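Questions We Get About the Shared Arm Benches at Irnthorpe

Last revised September 23, 2022

If you are new to the Irnthorpe workshop, welcome! Hortensia Palomino and I put this page together after answering the same handful of emails all through January, and we add to it whenever somebody asks us something good.

Do I need to take the induction if I've used an arm somewhere else?

Yes, please, even if you have years behind you. It takes 60 minutes and most people enjoy it more than they expect to. Every shop has its own habits, and the folks who come over to us from Flemby (lovely people, all of them) are used to a different stop button and a different way of handing over a bench.

How fast can I run the arm?

With anyone near the bench, the house limit is 200 millimeters per second at the gripper. That is our own number and it's on the slow side, we know. If you'd like to go faster for a particular job, write it up on the Pilkington form and give it to Normand Kennedy, who will go through it with you at the bench.

Can a friend come and watch?

Of course. Visitors sign in at the front and get the short talk, which runs 2 minutes if Gareth Clegg gives it and a good deal longer if I do. They stay on their feet, keep hands and bags off the tabletop, and wear closed shoes with the laces tied.

What about loose clothing?

Sleeves get rolled or buttoned, scarves and lanyards come off, and long hair goes up. Loose pants are fine as long as the hems clear the floor and you aren't leaning over the edge of the table.

Who is allowed to clear the work surface?

Whoever is signed on as operator, and only with the arm stopped. I know how tempting it is to reach in and nudge a part that's a hair out of place! Stop the arm, say "stopped" out loud, wait for the other person to say it back, and then reach. We ask for 2 people on every Tukach session for just this purpose.

How close should the fingertips get to the table?

Close enough to do the job, and slowly. Do your first approach with no part under the fingers, watch it from the side, and then look at the gripper camera view as well, as it shows you the gap from an angle you can't get standing up.

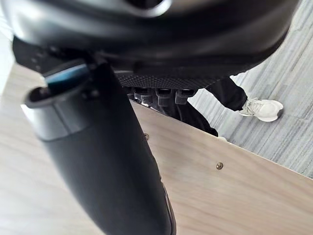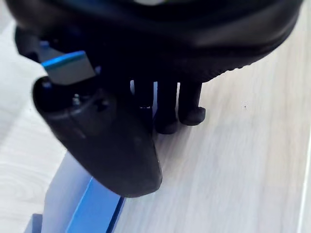 Gripper camera views over the wood surface at Irnthorpe.

Who do I write to if my question isn't here?

Gemma Hartley looks after the bench calendar, and Howard Hartley handles anything to do with repairs or odd noises. Either one will pass your note along if it belongs with somebody else.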